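Keeping an unpainted wooden bench top in order 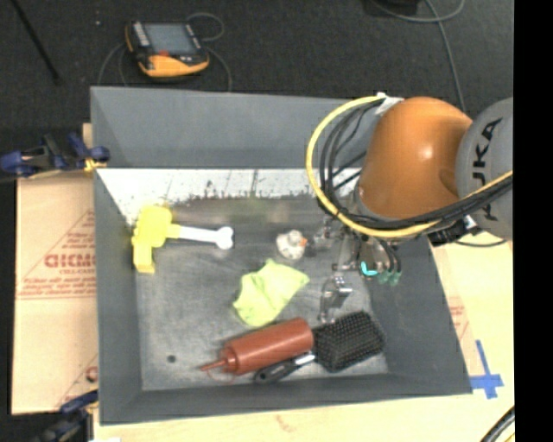 A large grey bin on a pale wooden top.

Pale timber shows every mark, so a short routine after each job is worth the trouble. Clear the surface and brush along the grain. Wipe with a cloth wrung out in warm water and a little washing-up liquid, then again with plain water. Dry at once with an old towel.

Ring marks and light scratches
Sand by hand with 120 grit, then 180, always with the grain. Feather the edges well past the mark – a small sanded patch will show as a dip under side light. Remove the dust with a barely damp cloth and leave overnight.

Oiling
Two thin coats are better than one thick one. I use 40 ml of Cluresell per coat on a top 800 mm wide. Wait fifteen minutes, wipe off all surplus, and leave a day between coats. Lay used rags flat outdoors to dry before binning them, as oily rags can catch fire on their own.

Heavy boxes and bins
Lift, do not drag. Grit under a base cuts a groove that 180 grit will not remove. Felt pads help on rigid bases but collect swarf, and want changing every April.

Glue drips
Leave PVA until rubbery, then lift with a plastic scraper. Epoxy must be fully hard before it is pared off with a sharp chisel, bevel down.

Hala Shawky, 9 May 2021
Next page: Vice jaws and linings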